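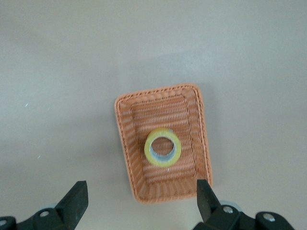

How many demonstrations does a robot need before it can learn a simple pick and place? More than you'd like for the first object and fewer than you'd fear for the tenth, provided the early ones were collected with a bit of care.

Right, hello everyone. Leave the question up while people find their seats. I always get asked it at the end, so I've moved it to the front and you can heckle me over it later.

I'm talking about gathering examples, the unglamorous part. Our project is called Cleseo, it runs out of a lab in Pleltdale, and the whole thing is household and office objects going in and out of containers. We have 1,725 episodes that we trust. There was a bigger pile before that, and I'll get to where the rest went (it's a bit embarrassing).

What an episode is, for us. One person drives the arm, one task, start to finish, wrist view recorded the whole way along with the joint positions and how far the fingers are open. We write the instruction down before we start. "Take the tape out of the basket." If you write it afterwards you end up describing what you did, and we had whole afternoons where the labels were lovely and the model learned mush!

Point at the tape. I love this object and I hate it. It's a ring, so there are at least two sensible ways to pick it up: straddle the whole roll, or put one finger down through the hole and pinch the side. Both are fine. Mix them without thinking, though, and a naive policy averages the two and goes down halfway between, bonk, right on top of the roll. We now ask each operator to pick a grasp and stick with it for a block, and the grasp goes in the label. Ask for a show of hands here — who has seen a policy average two good ideas into one bad one? Should be most of the room.

And it's clear tape, so you see yellow-green with shiny bits, and the shiny bits move when the wrist moves. We shifted the lamps between blocks for exactly that. Don't go hunting for the one perfect lighting set-up, because your model will fall in love with it.

The basket next. Woven, lots of stripes, and you can see the stripes through the middle of the roll, which is a nice hard case for anything trying to work out where the tape stops and the basket starts. The rim is chunky as well. Operators look at the tape and forget the rim, and then the fingertip catches it on the way in. Do we keep those? We keep the ones where the operator notices, backs off and goes again, and we bin the ones where they shove. Recoveries were the best value data we collected all year, colour me surprised.

Pause for water.

Okay, starting positions. Our first batch was hopeless for this. Everyone put the basket smack in the centre of the table because people are tidy. Then we'd nudge it a hand's width over and the arm would go confidently for the centre. So now a little script called Seixas tells you where to put the container and which way to turn it, and you do as you're told, even if it looks daft. We also use 4 containers and 21 loose objects, and Seixas picks the pairing. Operators grumbled for a week and then stopped.

Where the missing episodes went. In February we had a clock drift between the wrist camera and the arm log. Small enough that playback looked fine, big enough that the fingers were closing in the data before they closed in the picture. Everything from that stretch got thrown out. If you take one practical habit home, replay a couple of episodes with both streams side by side at the end of every day. It takes as long as making a cup of tea.

Sessions. We cap them at 27 episodes per operator and then swap. Past that people get fast and sloppy, and weirdly they all get sloppy in the same direction, so you can spot it in the plots. (Skip the plots if I'm running over.)

Storage and review happen in a tool we call Edimero. Don't get drawn into a demo, the wifi never copes. Just say that a second person watches every episode at double speed and marks it keep, fix label, or bin, and that the second person is never the one who drove.

What I still don't know: how much of this carries over to a different gripper. Our fingers are flat and fairly wide, and a lot of our tape grasps lean on that. If anyone has tried retraining on somebody else's fingers, please come and find me at the break, I'd love to compare notes.

Questions. Repeat each one into the mic before answering.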